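Sinéad Moriarty
December, 1855

A thread about the week our robot lost an argument with a bathroom. It's long. Get a drink.

Background for newcomers: I do fault reports at Demgate. Our team teaches a two-handed robot to tidy a bathroom. Boxes on shelves, cabinet doors closed, hands kept to itself around the plumbing. Glamorous stuff. My mother tells people I work in space.

The task that broke us is called "close the mirror door." You will have done this yourself, with a toothbrush in your mouth, half asleep. We had 46 tries at it before lunch.

First 17 went fine. Cormac Quinlan, who should know better, said the words "I think we can leave this one running." I have asked him to stop saying things out loud near the equipment.

On try 18 the right arm went up toward the door, stopped a hand's width short, and stayed there. No error. No alarm. Status light: perfectly happy. It looked like somebody who has walked into a room and forgotten why.

Then it pushed. It pushed at a spot well to one side of the door, where there was only air, and when it didn't feel a door it did what we had told it to do when it doesn't feel a door, and pushed farther.

The arm swung across and clipped the faucet. Not hard! The force limit tripped and everything froze. Score: one scuffed fingertip, one unhurt faucet, one Cormac with his hand flat on the red button a good second after it had stopped mattering.

So let's talk about that second. The red button was on the far side of the rig because that's where the cable reached. We wrote "operator within arm's reach of stop" in our own safety sheet. I wrote it. Cormac has long arms, but come on.

Anyway, the cause. Everyone had a theory. Treasa Kavanagh said calibration. Treasa always says calibration, and she's right often enough to be unbearable. She spent the afternoon on it and the calibration was lovely.

Minoru Kinoshita said loose wrist. We checked every bolt on both sides. Nothing loose. He then said "loose software," and went to get coffee.

My theory was the gripper, on the grounds that I don't like the gripper. This was not accepted as a finding.

What it was: the mirror. The depth estimate for the door was fine when the door was shut or wide open. With the door open just a crack, the software got interested in the reflection and decided the room in the glass was more room. As far as it knew, the door was somewhere out past the wall, and off it went.
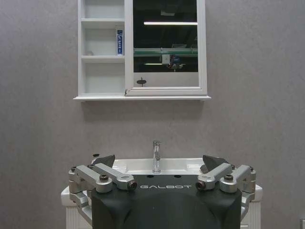 Every cat I've owned worked out mirrors in a weekend. I mention this only for scale.

Second problem, hiding behind the first: the confidence score. It was sitting at 80 when the arm set off for nowhere. Our cutoff for "stop and ask a human" was lower than that. So it was wrong, it was sure, and we had given it permission to be both.

If you work on this kind of thing, go look at your "no contact, keep going" rule today. Ours had no limit on how far it could keep going. It was put in during a demo so the arm wouldn't give up on a sticky drawer, and it never got taken out. The drawer has since been thrown away.

Changes so far. The reach past the expected surface now has a hard stop, and a short one. Anything the software has tagged as mirror or glass gets its position from the cabinet body instead of whatever the depth estimate claims. The stop button has a longer cable. It cost less than the sandwich I ate while ordering it.

Also, no more closing doors with a person on the sink side. We'd been leaning in between tries to reset things by hand. I had my own head in there at try 12. I've thought about try 12 a fair bit.

Someone asked if we could cover the mirror with paper. Yes, and it works great, and I look forward to selling a robot to people who keep paper over their mirrors.

Someone else asked if the vendor is to blame. No. The hardware did what it was asked and the force limit caught it. The bad decision was ours, in a config file, with a comment next to it that says "temporary."

Report went to Noonan, who wants it shorter and with fewer adjectives. Maeve (my sister, works in insurance, reads my drafts for free) wants to know why the phrase "only air" appears in a document with my name on it.

We run it again tomorrow with the door at every angle Treasa can think of. She has a spreadsheet. Cormac will be standing next to the button and has agreed not to speak.

Replies are open. If you write in to tell me it was calibration, Treasa, I can see your username.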